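Recording a Cloth-Folding Task with the Bilico Wrist Kit
Plasmont support notes, third revision
Written by Marthinus Sibiya, checked by Meriem Saber

This page covers table setup, calibration and recording for a single-operator fabric task with the Bilico kit. It applies to the two-hand version only. Installing the Bilico Desk software is covered in the quick start sheet and is not repeated here.

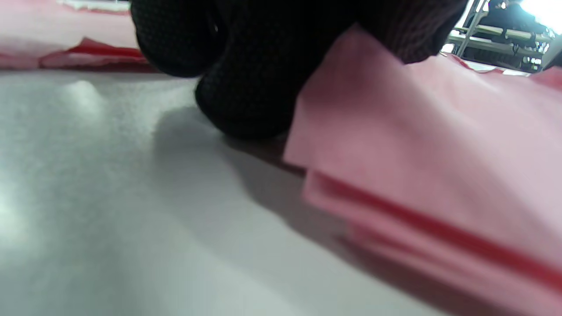
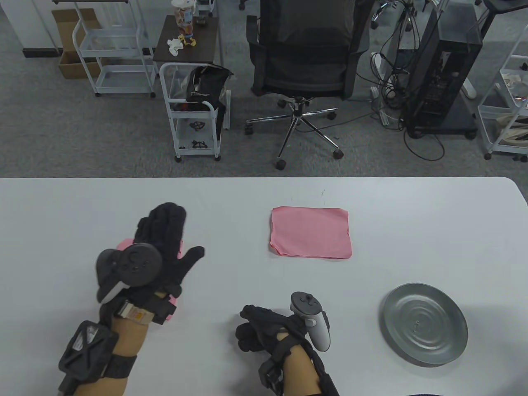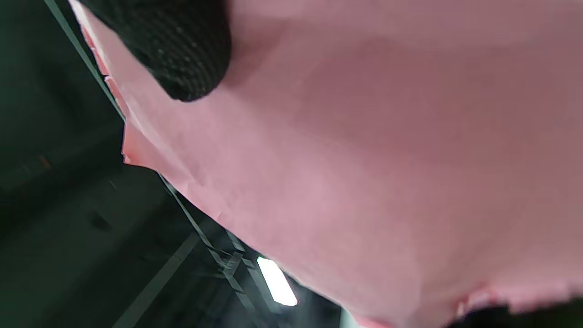
Pink cloth, black knit gloves.

1. Prepare the table

Use a matte white or light gray surface. Glossy laminate produces glare patches that the wrist cameras meter on, and the fabric then comes out too dark. If the table cannot be changed, turn off the lamp directly overhead before changing the exposure.

Pick a cloth color that contrasts with both the table and the gloves. White cotton on a white table can be recorded, but the edge labels will need manual correction later. Pastels are fine.

Stack the stock cloths to one side, edges squared, and leave the middle of the table clear. Limp fabrics tend to lift two layers at once. Fan the edge of the stack slightly before the first episode.

2. Fit the gloves and straps

Put the gloves on first, then the straps. Knit gloves with a grip texture are preferred. Smooth nylon slips on thin fabric, and leather is too stiff for picking up a single layer.

Tighten each strap until it does not rotate when the forearm is turned palm up. Long sleeves should be pushed back or held under the band. A tracker sitting on loose cloth will drift by several millimeters over a session, and the drift is hard to find afterward.

3. Calibrate

Open the Session tab and select Calibrate > Both Hands. Hold both hands over the table, fingers spread, until the status field reads LOCKED. Then touch the four table corners in the order given by the software, starting at the near left.

The residual is shown in the lower panel. Under 3 mm is acceptable for folding. If it is higher, repeat the corners once. If it is still higher, check the straps before you suspect the base station. In Ghizlane Badawi's bench tests at our Premberg office, a loose left strap was the usual fault.

4. Set the camera exposure

Wrist cameras work very close to the fabric, and auto exposure hunts whenever a hand turns toward a ceiling light. Set exposure to Locked. Hold a piece of the task fabric at working distance, press Sample, and accept the value. Leave white balance on Fixed as well.

Some blur in the nearest part of the view is normal with the standard lens. The close-focus lens reduces it but narrows the view, and we do not recommend it for cloth larger than a hand towel.

5. Record

Start each episode with both hands over the table and still for one second. The segmenter uses the pause as a marker. Pick up one layer, fold, release, and return to the start position. Do not adjust a strap during an episode – stop, discard, adjust, recalibrate.

Bilico Desk writes one folder per episode. Our reference set for cloth has 523 episodes and takes up over 112 GB uncompressed, so plan the disk accordingly. Export to the Villanueva format drops the raw tracker log unless Keep Raw is ticked.

6. Known problems

Error 1227 at start: the head camera and the wrist cameras disagree on the clock. Restart the sync service. Rebooting the computer also works but takes longer.

Episode marked EMPTY although a fold was made: the one-second pause was missing. Lower the threshold in Segmenter > Idle, or re-record.

Left and right swapped in playback: the straps were paired in the wrong order. Use Tools > Swap Sides, which corrects existing folders too. Rachid Younis added this in the September release, and earlier versions need the command-line script.

Fabric edge lost during the fold: usually a frayed or torn edge on thin material. Replace the cloth, or set Edge Tolerance to Wide. Wide also accepts some shadows as edges – check the first few episodes by eye.

Replacement straps and gloves are ordered through the parts form. Give the strap length and specify left or right.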